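Última atualização: 13 de janeiro de 2023

Notas para a fala – arrumação de sacos no armazém da Plokon

Começar pelo gancho. Um gancho pequeno de metal na parede branca, fita vermelha por cima para se achar de longe, cesto preto no chão, mesmo por baixo.

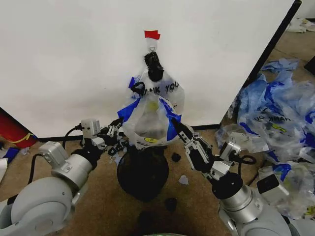

Leitura: 2 min

Sacos pendurados pelas asas. Dizer à sala que um saco de boca aberta se enche com uma mão só. Falar dos restos no chão – apanham-se no fim do turno, com a alcatifa toda de uma vez.

Passar ao cesto. Saco amarrotado vai para dentro, bem empurrado, senão fica por cima da borda. O monte do lado direito fica para o fim.

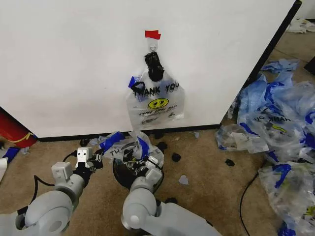
Anca Pop respondeu em junho que prefere dobrar os sacos em vez de os amarrotar, e que assim cabem cerca de 90 numa caixa. Perguntar quem já experimentou.

Fechar com a lista de material e dar 5 minutos para perguntas.

Contacto: Traian Chiriac, Plokon | Voltar ao topo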